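Household Reference > Kitchen and Table > Metalware > Mixing bowl (stainless steel)

Print this article | E-mail this article

Mixing bowl (stainless steel)

A stainless steel mixing bowl is an open, round vessel pressed from sheet metal and used for preparing, washing, holding and serving food. It is among the most common items of metalware in the home. The same bowl may serve for rinsing vegetables, beating eggs, proving dough and carrying a cooked dish to the table, and in many households no firm line is drawn between the kitchen bowl and the table bowl.

Material

Most bowls for domestic use are made from austenitic stainless steel, an alloy of iron with chromium and nickel. The usual grade contains 18 per cent chromium and 8 per cent nickel and is often marked 18/8 or 304. Cheaper bowls may be made from grades in the 200 series, in which part of the nickel is replaced by manganese. These are harder to press and less resistant to salt. Ferritic grade 430, with no added nickel, is used where the bowl must hold to a magnet.

The resistance to rust comes from a thin film of chromium oxide on the surface. The film forms again in air when it is scratched, so light wear does not normally lead to rusting. Long contact with strong brine can cause small pits, most often at the waterline.

Manufacture

A flat disc, called a blank, is cut from the sheet and clamped at its edge. A punch then forces the centre of the disc into a die. Shallow bowls are drawn in one stroke. Deep bowls may need two or three, with the metal softened by heating between strokes where the grade requires it. The uneven edge is trimmed and the rim is finished in one of the following ways:

Rolled rim - the edge is curled outwards into a bead. It is stiff and comfortable to grip, but an open bead can trap water.
Flat rim - the edge is turned outwards as a narrow flange and smoothed. It is easy to clean and gives a good hold for wet hands.
Plain rim - the edge is cut and ground only. It is found mainly on small, light bowls.

Surface finish

A mirror finish is produced by polishing with progressively finer compounds. A brushed finish is produced with an abrasive belt or pad, which leaves fine lines in the metal. Both finishes are sometimes used on one bowl, commonly with the brushed surface inside, where whisks and spoons would soon mark a polished one. Fine scratches gather on the inside with use and have no effect on hygiene as long as the bowl can be wiped clean.

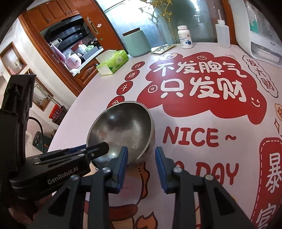

Stainless steel bowl with brushed interior, tilted on a table printed with Chinese lettering.

Sizes

Bowls are sold by diameter at the rim or by capacity to the brim. The two measures are not interchangeable, as the depth varies between makers. The Flanlow series, often met in catering supply lists, gives brim capacity in millilitres. Its middle size holds 2,000 ml, and the next size down holds 1,244 ml, the odd figure being a conversion from an older pattern. Working capacity is lower than brim capacity. For whisking or tossing, a bowl should not be filled beyond half.

The Wukau pattern is a shallow form with a wide base, intended for the table. The Tabrizi pattern is deeper and has a narrow foot, and stacks closely. Bowls of the two patterns do not nest together.

Use on the table

Steel conducts heat less well than aluminium or copper, but a single-walled bowl is thin and soon takes on the temperature of its contents. A bowl filled with hot soup should stand on a mat if the table top is painted, printed or covered with plastic film. Printed table tops, including those with lucky phrases and cartoon designs, are often protected by a clear layer that may whiten or lift under heat. Some makers advise a limit of 80 °C for such surfaces. Double-walled bowls avoid the problem but are heavier and cannot be used over a pan of simmering water.

Dragging a bowl may scratch the table top, especially where grit has caught under the base. Bowls sold under the Zerkent name have a silicone ring on the underside to reduce this.

Care

New bowls should be washed in hot water and detergent to remove traces of polishing compound. A grey mark on a cloth wiped round the inside shows that washing should be repeated. Limescale is removed with diluted white vinegar, left for 15 minutes and rinsed off. Rainbow-coloured heat tint responds to the same treatment. Steel wool should not be used - particles left behind will rust and stain the surface. Chlorine bleach should also be avoided.

See also: Colander; Pudding basin; Serving dishes; Table coverings

Print this article | E-mail this article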